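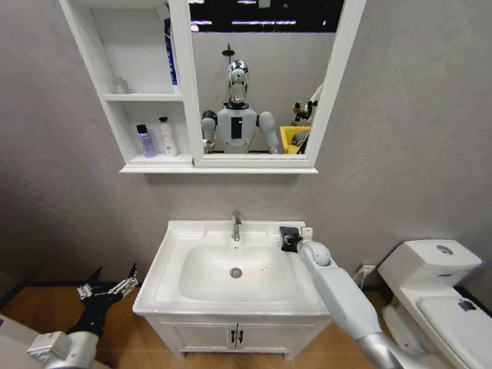
¿Cada cuánto hay que cambiar el refrigerante del circuito Fernora?

Cada 18 meses si usas el líquido premezclado de Dreßler, y antes si ves que pierde color o se enturbia.

Ticket: ruido de burbujeo y temperaturas altas en CPU
Estado: resuelto
Abierto por: Kanyarat Klinhom

Kanyarat:
¡Hola! Acabo de montar mi primer circuito a medida y estoy encantada, pero la CPU llega a 100 grados en carga y la bomba suena a cafetera. Radiador Birnard arriba, bomba al 40 %.

Soporte Ultdale:
¡Enhorabuena por el montaje! Suena a aire atrapado en el bloque. Sube la bomba al máximo, afloja el tapón del depósito e inclina la torre despacio hacia los dos lados – con el equipo apagado y solo la bomba alimentada. Rellena cuando baje el nivel.

Kanyarat:
¡Qué cantidad de burbujas! Ya no suena nada y ha bajado unos 16 grados, pero en carga larga sigue alta.

Soporte Ultdale:
¡Vas muy bien! Revisa ahora la entrada y la salida del bloque, que en ese modelo no son intercambiables.

Kanyarat:
¡Era eso! Tenía los tubos al revés. Vaciado, corregido y purgado otra vez – va de maravilla, gracias.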